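Chapter 5
Choosing a Gripper, or How to Lose an Argument with a Catalogue

Every gripper on the market can pick up a steel cube. The cube appears in the sales film, sitting upright under good lighting, and the fingers close on it with great dignity. Readers who plan to spend their careers moving steel cubes may skip to Chapter 6.

The rest of us have to compare grippers on work that somebody wants done. In this chapter the work is taking old desktop computers apart, and the contenders are the Birkham two-finger, the Grulasura adaptive and the Sisen slim-jaw. All three were tried on the same arm, with the same controller and the same fixture plate. Over 15 working days in March we logged 381 attempts at five jobs: pulling a memory module, freeing an expansion card, unplugging a power lead, lifting out a drive and opening a plastic latch.

We score each attempt with the Đinh sheet, which gives separate marks for reaching the part, gripping it, removing it and leaving its neighbours alone. The last column is the one that suppliers leave out. A gripper that fetches the card and brings a capacitor along as a souvenir has not, in our view, had a good day.

Before any numbers, a word about room. Gripper data sheets quote stroke and force to the second decimal place and then draw the body of the thing as a vague grey box. Inside a computer case the body matters at least as much as the fingers. It has to get past the chassis wall, tilt to meet the part and keep its own cables out of trouble.

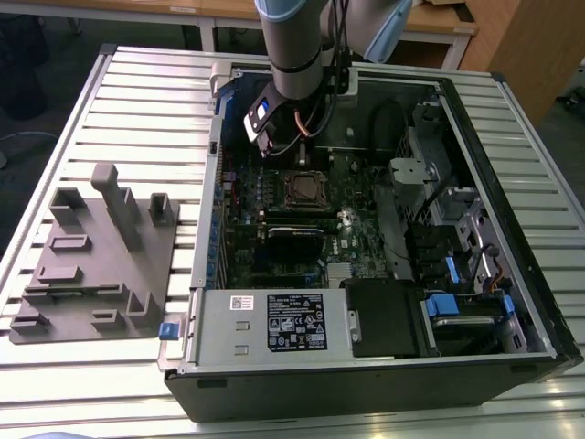
Measure the widest point of the gripper with its connector fitted, and do it yourself. The Birkham gained 15 millimetres between the drawing and the bench, all of it plug.

Force comes second. Most beginners ask for too much and are then surprised by the noise. Start low, raise it in small steps, and write down the setting at which the part first slips as well as the one at which it stops slipping. Section 5.1 sets out the procedure. Section 5.2 deals with cables, and is longer than we would have liked.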